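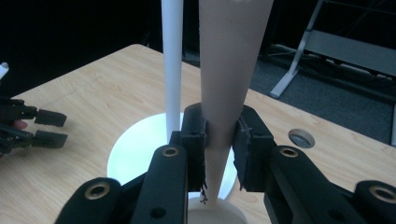 How tight should a hand-held gripper close on a part that tapers?

Tight enough that the part doesn't slide when you tilt it, and no tighter. Close until both pads touch, add a small squeeze, then turn your wrist a quarter turn each way. If the part creeps toward its narrow end, move your grip up to where it is thicker and try again before you squeeze harder.

Bench Tips: Trying Out Two Grippers at Home
By Elvira Chambi
29 April 2026
43 shares | 163 comments

I have had two hand-held grippers on the bench, the Stutach and the Zusard, and a Tsai controller for the motorized version of each. These are the notes I wish I had started with. They apply to most two-finger grippers with parallel pads, whatever the make.

Set up the table first

Use a table with plenty of room on all sides of the work. Clear off anything you aren't testing. Cables go on the floor behind the table, away from your feet. A plain wood top works well. Shiny tops throw glare into a wrist camera and you will spend an evening chasing a problem that is only a lamp.

Put the parts in the same place for both grippers. I mark the spots with small bits of painter's tape and take the tape off at the end of the day so it doesn't leave glue.

If two people are working, agree who moves first. Two grippers reaching over the same spot will knock linkages together.

Pick test parts that fail in different ways

A block is too easy. Any gripper can hold a block. My own set has a smooth tapered rod, a thin pole on a wide base, a rubber ball, a teaspoon and a folded dishcloth. The rod shows you slipping. The pole shows you whether the pads meet evenly, as it will lean if one side arrives first. The spoon is hard for everybody.

For standing a tapered rod in a base, hold it upright and come straight down. Look from the side before you let go. Open the pads slowly, and open them all the way before you back out.

Compare pads before you compare grippers

Pads made more difference than anything else I changed. The Stutach came with foam and the Zusard with silicone, and on the first day I gave the Zusard credit for what was only its pads. Swap them over and run the same parts again. If you can't swap them, put the same tape on both.

Foam is kind to painted parts and good on odd shapes. It also tears, usually starting at the outer edge. Silicone lasts longer and picks up dust. Wipe it with a damp cloth and let it dry before the next round.
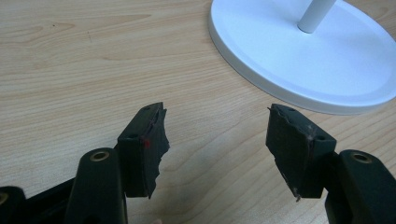
When should torn foam pads be replaced?

Replace them when the tear reaches the part of the pad that touches the object, or when a corner peels and won't press back down. Ragged outer edges can wait. Change both sides together so the thickness matches.

To take old foam off, lift a corner with a plastic scraper and pull slowly at a low angle. Rub off leftover glue with a little rubbing alcohol on a rag. Test the alcohol on a hidden spot of the plastic first. Cut the new foam slightly small. Overhang is what catches and tears.

Check the joints

Wiggle each arm sideways with the gripper half open. A little play is normal. If one side moves more than the other, look at the bushings and the pins. I got 372 open-and-close cycles out of the Stutach before a pin worked its way out, and the Zusard stopped at the same count with nothing loose. I pushed the pin back in with a drop of removable thread glue and it has stayed put.

Don't oil near the pads. Oil travels.

The controller

The Tsai has a force setting from 0 to 100. Start at 50 for both grippers and leave it alone until you have been through all the parts once. Then change one thing at a time and write it down. I use a pencil and a school notebook. The knob is easy to bump, so I put a strip of tape across it during a run.

If the fingers chatter when they close, lower the speed first and the force second.

Keep the score simple

Three columns are enough: held, slipped, dropped. Do the same number of tries with each part. Switch grippers halfway through, and do the second half in the opposite order. Your hands get tired and better at the job at the same time, and the order you work in will show up in the scores.

What I am keeping

The Zusard for the spoon and the ball. The Stutach for anything with paint on it, and for the rod, where the foam held at a lower force. Skusura sells sheet foam by the foot and I bought enough in December to last the year. The dishcloth beat both of them.

This site uses cookies to remember your settings. Accept | Manage choices

Get new bench tips by email. Enter your address to sign up. You can unsubscribe at any time.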